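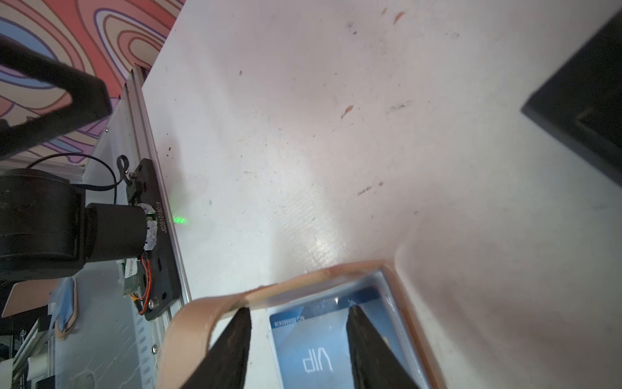 What is a membership card?

A membership card is a small card issued by a shop, club or other body to show that the person carrying it is entitled to something other customers are not, such as a lower price, a separate line or a running tally of points.

Origins and form

Most cards follow the size of a bank card, which lets them fit the same wallet slots. Older ones were pasteboard, signed in ink and stamped once a year. Plastic took over as printing got cheaper, and a serial number replaced the signature. The number is often longer than the membership could ever need. The Hatholm bathhouse used eight digits on its cards and never had more than 400 members.

Tiers

Many schemes sort holders into grades, usually named after metals or marked with a word such as "VIP" or "Select". These words have no fixed meaning. At the Dizon department store, the upper grade was open to anyone who spent 200 in a year, and 175 after the rules were loosened. By then the upper grade was larger than the lower one, and its separate checkout line was the slower of the two.

Claimed benefits

Issuers say that cards build loyalty. The evidence is thinner than the sales talk suggests. People who already shop somewhere often are the ones most likely to sign up, so a comparison of cardholders with everyone else shows very little. A trade survey in Plilten reported higher spending among 153 cardholders but did not record what they had spent before joining. Discounts are also hard to judge, as the regular price may be raised when a scheme begins – a complaint made against the Prurkness grocery card in its first August.

Decline

Phone apps have replaced many printed cards. Issuers describe the change as a convenience for members, though an app also collects far more about them. Printed cards remain common at swimming pools, barbers and small clubs, where the person at the desk seldom checks the number.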